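How a Robot Arm Plans a Move
Clallbridge Learning Pages - Technology - Ages 9 and up

A robot arm does not know where anything is until software tells it. Three programs share this job. One finds objects. One plans a path. One drives the motors. They run in that order, many times, until the task is done.

Step 1: Finding objects

A camera picture is a grid of numbers. Each number says how bright or what color one tiny square is. The finding program looks for groups of squares that belong together. A patch of white with a round outline may be a ball. A long straight line between tan and gray may be the side of a tray.

Shadows are a problem. A shadow has edges too, and a simple program can mistake it for an object. To prevent this, programmers test the software on many kinds of shadow.

The output of this step is a list. Each line gives a name and a position, such as "ball, 17 centimeters forward, 4 centimeters left."

Step 2: Planning a path

The planner reads the list and the place where the gripper is now. It needs a path that ends at the target and touches nothing on the way. It tries a path and checks it in small steps. If any part of the arm would hit something, the path is thrown out and another is tried.

A planner called Kaltgate, written by Nestor Dela Peña, stops after 30 tries. If no path is safe by then, the arm stays still and the program reports an error. Staying still is a correct result.

Step 3: Driving the motors

A path is only a set of points. The control program turns it into motor commands. Sensors in the joints report the real angles, and the program compares them with the planned angles. The difference is called the error. A large error gets a strong correction - a small one gets a gentle correction.

Testing in a simulator

New software is often run in a simulator first. A simulator is a program that works out how objects would move and draws the result. The blocks, the tray and the gripper fingers are all numbers in memory. If the planner makes a mistake, nothing breaks, and the same test can be started again from the same positions.

In a simulated tray task, the finding program has to tell a white ball from the colored ring next to it, and the planner has to allow for the tray walls. 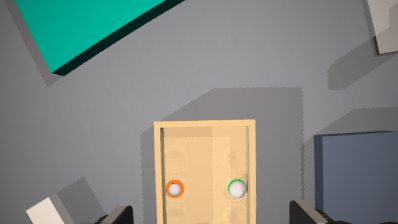 Floor Verbruggen asked whether a program that passes every test in the simulator is ready for a real arm. It is not. Real motors are less exact, and real cameras add small errors to the colors. The next tests are done on a real arm at low speed.

Words to know

Planner: a program that chooses a path.
Error: the difference between the planned angle and the real one.
Simulator: a program that imitates real objects.

Last updated July 17, 2023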